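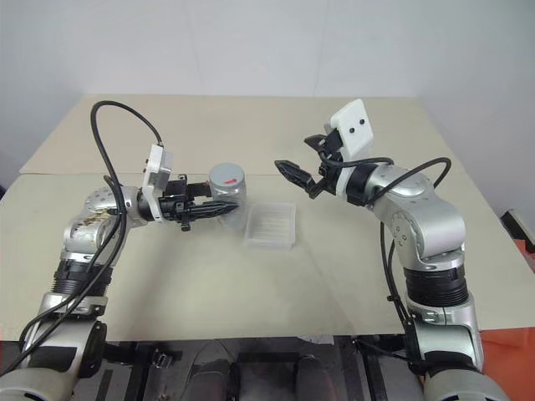

Gerardo Cocco

Hi, I'm Gerardo, and I run Gratell, a tiny tape and vinyl label out of Pustdale. I started it after my old band Maeng split up and left me with 92 unsold cassettes and a very patient girlfriend. We mostly put out slow, murky synth stuff, plus the odd dance 12-inch when somebody sends me one I can't stop playing (hello, Skedeo!).

Runs are small - usually 268 tapes, which is how many fit in my shelves - and I dub and fold every one at home, generally after 9 pm with the radio on. Demos are welcome all year except July, when I'm off swimming. Send me a private link and two or three tracks, please, no zip files. I do listen to all of it, just slowly.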